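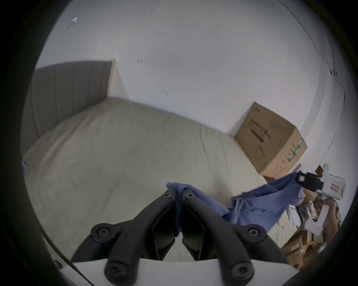 Charbonneau

**Ticket 539: blue cover coming out of the wash creased, won't fold square**
Opened 1/22/19
Status: open

Hello again, and thank you for the quick reply on the last one! I'm sorry to come back so soon, but the blue cloth is still giving us trouble and I'd love a second opinion before I put the rest of the set through the machine.

The trouble shows best when it's pulled out across the bed by its corners. You'd expect it to go fairly flat over the beige duvet (which is smooth enough, only faint wrinkles in it), but the creases run right across the blue and it sags at one end, however politely I tug. When I try to bring the corners together I end up with a sort of lopsided envelope.

What I've tried so far:

- Washed at the Solum "easy" setting, half load, no softener. Creased.
- Same again with a slower spin. A little better along the hem, the middle just as bad.
- Shook it out hard, hung it on the Trurkametti rack overnight, then folded. Still crooked, by a good hand's width.
- Ironed one corner on medium through a tea towel. That corner came up lovely, but I don't want to iron all of it every week if I can help it.

The care tag says 100% cotton, so I did wonder about shrinkage. I laid it against the unwashed one from the same Wisach order and the long side is shorter by 19 mm, while the short side hasn't changed at all.

Two questions, then. Is that much shrinkage normal on a first few washes, and will it settle down? And should I be folding it lengthwise first? I've always gone corner to corner, the way I do my sheets.

I've left the unwashed one in its wrapper for now and will hold off on washing it until I hear from you.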